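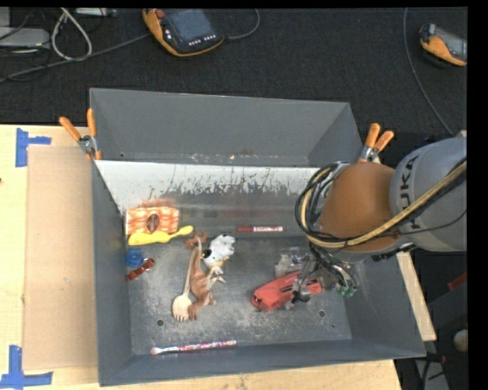

Reading time: 3 minutes

Sengar Bin Picking Records
Data card and README

Summary

Sengar is a set of 3,270 pick attempts recorded at the Atovstead returns center, where mixed household goods and toys are sorted by hand and, at one station, by a robot arm working from a metal bin. Each attempt is stored with the overhead image taken before the arm closes its gripper, the outcome code, and the note entered by the station attendant. The set was prepared by the Uken workplace automation office for two groups of readers: engineers who work on grasping, and staff representatives and planners who wish to see how the work of the sorting floor has changed.

The work before and after

Before the station was opened in May, returned small goods were tipped onto a table and sorted by a team of two. The task required long periods of standing and repeated reaching over the table edge. Under the present arrangement, the arm takes single items from the bin and one attendant oversees the station. The second position was moved to inspection and repacking. No position was removed during the recording period, and the set should not be cited as evidence for or against reductions in staff.

The attendant's duties are as follows.

Load the bin with mixed items and confirm that the arm is clear before starting a run.
Enter an outcome code after each attempt.
Stop the arm from the handheld pendant when an item is jammed or when anything other than stock is found in the bin.
Remove items the arm has failed to lift after three attempts.

Attendants reported that the job involves less lifting and more waiting. Several stated that the waiting was the harder part of the shift. A rotation was introduced for this reason, and no attendant now remains at the station for more than two hours at a time.

Contents

images/ Overhead images of the bin, one per attempt.
outcomes.csv Attempt number, run number, outcome code, and item class.
notes.csv Free text entered by attendants, with personal details removed.
survey.csv Answers to the staff questionnaire, 174 returned forms.
layout.txt Station layout and the position of the bin on the table.

Attempts are grouped into 320 runs. A run begins when the bin is loaded and ends when it is empty or the attendant stops the arm.

Items

Typical loads mix shapes and surfaces that call for different grips. The opening image shows such a load, with a plush toy, a toy horse, a wooden spoon, a red-and-white marker, and a patterned orange box on the bin floor. Thin items lying flat and items resting against the sloped walls are given their own codes in outcomes.csv. Soft items are coded separately from rigid ones.

Outcome codes

0 Item lifted and placed
1 Item lifted and dropped
2 No item lifted
3 Two or more items lifted
4 Stopped by attendant
9 Not recorded

Code 4 must not be read as a fault of the robot or of the attendant. It also covers planned breaks and changes of shift.

Staff records and consent

The questionnaire was voluntary and was answered during paid time. Forms carry no name, shift, or employee number. Free text was reviewed by Kevolska, an outside firm, before release. The records may not be used to rate the speed or conduct of any worker, and any request to join them with attendance data will be refused.

Known limits

The records come from one station and one bin. Lighting was not held constant. The first 200 attempts were made while attendants were still being trained, and their codes are less consistent than later ones. Item classes were assigned by hand, and small plastic parts were sometimes entered as toys. The questionnaire was given once only and cannot show change over time.

Maintenance

Corrections are entered in changes.txt and take effect with the next release. Reports of wrong codes should give the run number and the attempt number. Questions on staff matters are handled by the Uken workplace automation office and should be sent separately from technical reports.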